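Consumo de água e energia em casa: ajustes rápidos

Leia o contador da água à noite e de novo de manhã, sem consumos pelo meio. Uma diferença de 5 litros já indica fuga - quase sempre no autoclismo.

Termoacumulador: 60 °C no depósito, purga em junho. No modelo Irilo de 173 litros, a válvula de segurança fica do lado esquerdo.

Aparelhos em espera: no apartamento de ensaio da Matel, em Drarnero, mediram-se 39 W permanentes. Agrupe-os numa tomada múltipla com interruptor.

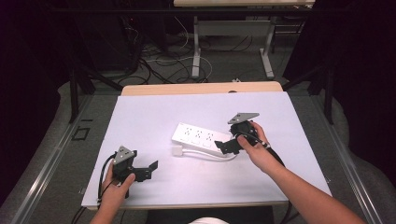
Não ligue tomadas múltiplas em série. Verifique a secção do cabo antes de somar cargas - aquecedores ficam sempre na parede.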